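Home Columns Food Letters Archive About

Filed under: Opinion / Household / Complaints Dept.

We use cookies to remember your preferences and count visits. OK Manage settings

Bring back the paper manual

By Ebbe Engebretsen

Bought a dishwasher in November. A Costuvia, mid-range, nothing fancy. Came with a power cord, a bag of screws, a hose clamp and a card the size of a playing card with a square code on it. Scan me, said the card. That was the manual.

So I scanned it. Phone wanted an app. App wanted an account. Account wanted my email, my zip code, my birthday and whether I'd like to hear from selected partners. I would not like to hear from selected partners. I'd like to know which way round the hose goes.

Twenty minutes on the kitchen floor. Wife stepping over me. And when I finally got in, the manual was a video. Seven minutes, music, a smiling man with clean hands. The hose bit was four seconds long and he had his elbow over it.

I want to make a case here for paper. Not all paper. I pay my bills on the phone like everybody and I don't miss the checkbook. Just the manual. The stapled thing, printed in six languages, that used to fall out of the box when you tipped it. I think we gave it up way too cheap and I think we should ask for it back.

First, the obvious. Things outlive websites. My mother has an Orakzai sewing machine older than me. Green enamel, weighs as much as a calf. The company was bought and then bought again and I doubt there is a single person left at it who has ever seen one. But in the drawer under the bobbins there's a booklet, gone soft like cloth, and on page 40 there is a drawing of the thread path with little numbered arrows. She still needs it. So do I, every time she asks me to hem something and pretends it's for my own good.

Try that with a link. My first dishwasher, the one before the Costuvia, had a web address printed on the inside of the door. Very proud of it, they were. I typed it in last spring when the thing started blinking at me. Page for sale. So I had a machine with fourteen years of life in it and instructions that lasted maybe five.

And people say, well, search for it. Somebody has scanned it. Sure. Somebody has, and they want nine dollars, or they want you to click through three pages of other people's dishwashers, and what you get at the end is the manual for the model one letter off. I have done this. I've stood in the garage with a boiler making a noise like a goose and read eleven paragraphs by a stranger about a differnt boiler.
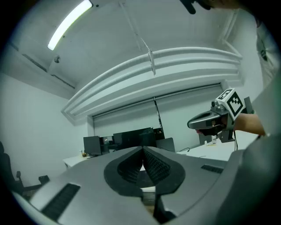
Second point, and this is the one I get worked up over. Paper can be read by two people at once. My father and I put up a shed once, one of those Drundilow kits, 71 parts not counting the hardware. The sheet was folded out on an upturned bucket with a rock on each corner. He'd read, I'd hold. Then we'd swap. We could both see step nine and we could both see that we had done step nine wrong, and there was a discussion. You can't have that discussion over a phone. The phone goes dark. One of you has it and the other one is standing there holding a wall.

Also you can write on it. His handwriting is all over that sheet. "NO – other side." "Drill first!!" A phone number for a guy with gravel. I still have it in a folder and I'm not going to pretend that's for shed reasons only.

My neighbor's freezer is a good example of how well this used to be done. Old Zutumance chest freezer, in her basement, hums like a hymn. The book has a page called If Something Is Wrong. That's the title. Left column, what you notice. Right column, what to do. "Lid will not open just after closing: wait a little while." Beautiful. Somebody sat down and thought about a person pulling on a lid. I would put that sentence against anything written by a help desk this year.

Compare the chat window. I tried the chat window for the dishwasher, Tuesday, half past nine at night, because there was an error and the error was E4. Typed in E4. It asked me how my day was going. Typed in E4 again. It offered me an article called Getting the Most From Your New Dishwasher. I asked for a list of the codes. It said it understood how frustrating this could be. A list of codes is half a page! It used to be glued inside the door!

(E4 was water in the base tray. The plumber told me. He has his own list, on paper, laminated, in the van. Draw your own conclusions.)

Now the other side, because I got letters last time for not doing the other side.

Cost. Printing costs money, and booklets weigh something, and weight costs money again when you ship it. Fine. I don't know what a manual costs to print and I'm not going to make up a number. I do know what I paid for the dishwasher, 1314 dollars with the delivery, and I feel there's room in there for a few sheets of paper and a staple.

Waste. This one bothers me more. Most people never opened the manual, true. It went from box to drawer to dump. And six languages means five sixths of it is no use to you from day one. I don't have a slick answer. Print it thin. Print one language and let people ask for the others. Print four pages of what matters – how to hook it up, how to clean it, what the codes mean, how to turn it off in a hurry – and put the rest online, go ahead, put the smiling man online too. I'm not greedy.

Updates. They say with an online manual they can fix mistakes. True. They can also change it without telling me, and they do. The filter page for our vacuum used to say rinse monthly. Now it says replace every six months and there's a button to buy the filter. Same vacuum. Maybe they learned something about filters. I'd have liked to hold the two pages side by side and ask.

Access is a real one. Big type, read aloud, translated on the spot. A screen can do all that and a booklet can't, and a friend with bad eyes set me straight on it after I'd gone on at dinner. So keep the digital one. Keep both. I'm asking for the paper back, I'm not asking for the other to be taken away from her.

What I can't accept is the account. Whatever you think about trees and staples, no one should have to hand over a birthday to find out how to drain a machine they already own. That's not a manual, it's a toll booth. If I had a vote on one thing only it would be that one. Instructions open to anyone, no login, one plain page, and it stays up as long as the machines are out there in people's kitchens washing plates.

My mother read this over before I sent it in and said I'd left out the guarantee card. She fills those in. Mails them, with a stamp. She wants it noted that the sewing machine people wrote back to her once, in ink, and told her which oil to use.

She also wants it noted that the hose goes in from the left. She looked at it for about a second. I had it in from the right for two weeks, that's where the water in the tray was coming form.

So I've made my own. One sheet, ballpoint, taped inside the cupboard door next to the trash bags. Hose from left. E4 = tray. Off switch is under the lip, feel for it. Salt goes in the round hole and the square hole is for the other stuff. Number for the plumber. If the house ever gets sold, the sheet stays with the dishwasher and whoever buys it is welcome.

If you have an old manual you're fond of, write in and tell me which. Pages that got you out of trouble especially. I'll read them all, I may print a few. Paper letters go to the front of the line.

Sign up for our newsletter: one email, Friday mornings, unsubscribe whenever.

Previous Next Back to Opinion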